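Reltport, 11 Aug 2021

Zutach Tees launches hearing loss awareness range

I'm Eirlys Wogan, and I've been printing shirts in Reltport long enough to have ink on nearly everything I own. Today I get to tell you about our new range for hearing loss awareness, and I'm pretty chuffed with it!

There are 44 designs to start with, on tees, hoodies and tote bags. My favourite says "Face me, I'm listening" in big friendly letters across the front. My brother James wears hearing aids and he's been asking for that one for years -- he's already claimed the first shirt in navy.

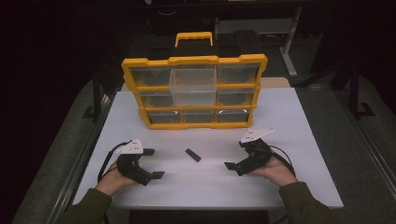
Parts organiser with yellow carrying handle.

The colours are bright because I wanted people to spot them across a footy oval or a crowded food court. Every tee is soft cotton with no scratchy tag at the neck, and sizes run from toddler right up to 5XL. Kids' tees are the same cut as the adult ones, just smaller, so families can match if they're into that sort of thing (mine is, mostly).

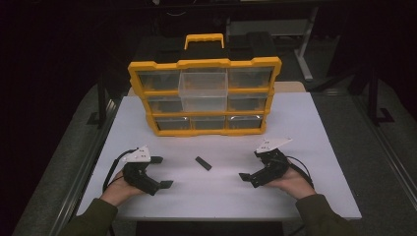 Two dollars from each item goes to the Nemedow Hearing Group, which runs lip-reading classes and a monthly cuppa for people new to hearing aids. Alun Pumphrey has been teaching those classes and he tells me they had around 93 people through last year.

"People think they have to shout at me," Alun says. "A shirt that gets them to turn around and face me would do a lot more good."
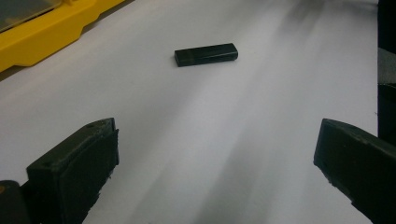
We're doing a first run of 199 shirts, and orders placed now will go out in September. Clubs, schools and workplaces can add their own name on the back at no extra charge. If you'd like a colour we haven't got, ask me -- I can usually sort something out.

Orders and media enquiries: Eirlys Wogan, Zutach Tees, Reltport. Text or email is best, and samples are available for photos.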